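Home | Notebook | Finishes | Joinery | Index

Tabletop finish log, Sun 10 February

Second coat of Wernik oil on the Ezzat table, started after lunch.

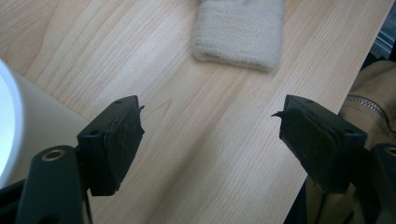

Prep

Sanded with the grain to 220 and vacuumed. Wiped down with mineral spirits to look for swirl marks and found two near one corner. Went back to 180 by hand on those, then up again. The edge got a light pass only. It was already crisp and I don't want to round it over.

Shop at 70 degrees, humidity 28 percent on the wall gauge. Drier than I like. The side door leaks air and the heater has been on since morning.

Coat

Poured into a jar first, then onto a lint-free rag. Thin coat, left 17 minutes, wiped off along the grain with clean cotton. The can says ten, but at ten the first coat still dragged under the rag. Seventeen felt better – no streaks, and the rag moved freely. The wavy streaks in the top took more oil than the plain areas, same as on the sample board.

Can weighed 362 grams when I put the lid back on. Wrote it on the lid in pencil so we can work out use per coat next time.

Rags are in the water bucket outside. Please leave them there until they go in the metal bin.

Sample boards

Board A, Testar wax over one coat of oil: water ring after an hour, buffed out partly.
Board B, two coats oil, no wax: faint ring, gone by evening.
Board C, Proltevia water-based: no ring, but the grain stood up and it feels rough even after a scuff. Color is the palest of the group.

I prefer B for this table. C would be fine for shelves. Haven't tried coffee or vinegar on any of them yet.

To do

Check for tacky spots tomorrow before anything gets set on the top.
Scuff with a gray pad, third coat if the ends look thirsty.
Order more 220 discs, we are down to the torn ones.
Weatherstrip for the side door.
The September notes on the bench top have a cure time that doesn't match the can. Find out which can that was – the old label or the new one.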